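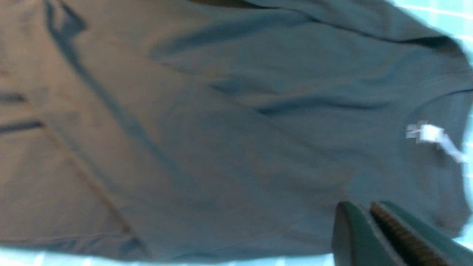
4 Setting up the drip line for a young tree planting

4.1 Before you start

This section covers the Eltico low-pressure drip kit when used on newly planted fruit and nut trees, mixed hedges and shrub layers. For annual vegetable beds, go to section 6. For pots and trays, see the separate Barnari bench guide.

The kit works from a raised tank or from a mains tap fitted with the supplied pressure reducer. Do not connect it to a pump. Pump pressure will force the emitters out of the pipe, and damage of this kind is excluded from the guarantee.

You will need:
Main pipe, 20 mm
Branch pipe, 13 mm
Emitters (grey for trees, green for shrubs)
Filter housing with mesh cartridge
End caps and pegs
Hole punch
Bucket of warm water

Leave the coiled pipe in the sun for an hour or so before laying it. Cold pipe springs back and pulls the pegs out.

4.2 Placing the tank

1. Choose a level spot uphill of the planting. The base of the tank must be at least 1.5 m above the highest emitter.
2. Build the stand on slabs or compacted stone. A full 3,000 litre tank weighs over three tonnes and will sink into dug soil.
3. Set the tank with the outlet facing the planting and check it with a spirit level in both directions.
4. Wrap the outlet thread with sealing tape, clockwise, and screw on the valve by hand. Finish with a quarter turn of the spanner.

CAUTION: Do not stand on the tank lid. Keep the lid locked when children are on site.

4.3 Fitting the filter

1. Fit the filter housing directly after the valve. The arrow on the body shows the direction of flow.
2. Insert the mesh cartridge with the closed end down.
3. Tighten the collar until it clicks.
4. Open the valve slightly and check for drips. If the collar weeps, remove it, wipe the ring and refit.

Note: Roof water carries grit and moss. Where the tank is filled from a roof, clean the mesh every week for the first month and monthly after that.

4.4 Laying the pipe

1. Run the main pipe along the top of the planting, following the contour as closely as the ground allows.
2. Peg it every metre on the flat and every half metre on a slope.
3. Punch a hole for each branch. Hold the punch square to the pipe.
4. Dip the end of the branch connector in warm water and push it home.
5. Run one branch down each row. A single main pipe will feed up to 42 grey emitters or 73 green ones. Do not mix the two colours on one branch.
6. Leave all ends open until the line has been flushed (4.5).

Lay the pipe on the soil surface and mulch over it later. Buried pipe is hard to inspect and is often cut by a spade.

4.5 Flushing and setting emitters

1. Open the valve fully and let the water run until it is clear at every open end.
2. Close the valve and fit the end caps.
3. Place grey emitters 30 cm from the trunk in the first year, on the uphill side. Move them out to 60 cm in the second year.
4. Place green emitters midway between two shrubs.
5. Open the valve and walk each row. Every emitter should drip within ten minutes.

If the far end of a row stays dry, look for a kink first, then a blocked filter. If both are in order, the row is too long or rises too steeply. Split it and feed the lower half from a second branch.

4.6 Watering times

Water in the evening from May until leaf fall. On loam, two hours twice a week is normal for first-year trees. On sand, use one hour four times a week. Stop when the soil is moist to a finger's depth below the mulch. Young walnut and chestnut will tolerate less, currant and hazel will not.

The trial plot at Effiong was run on these settings for two seasons and used 1,388 litres in its driest week. Sites with heavy clay should begin at half the time given and adjust.

4.7 Before frost

1. Close the valve and remove all end caps.
2. Lift the lowest end of each branch clear of mulch so that it drains.
3. Take out the mesh cartridge and store it indoors.
4. Drain the tank to below the outlet.

Spare cartridges and emitters: order from Fudinen, quoting the number on the filter collar.

Section revised November 18, 2022. Checked by Ekaette Briggs.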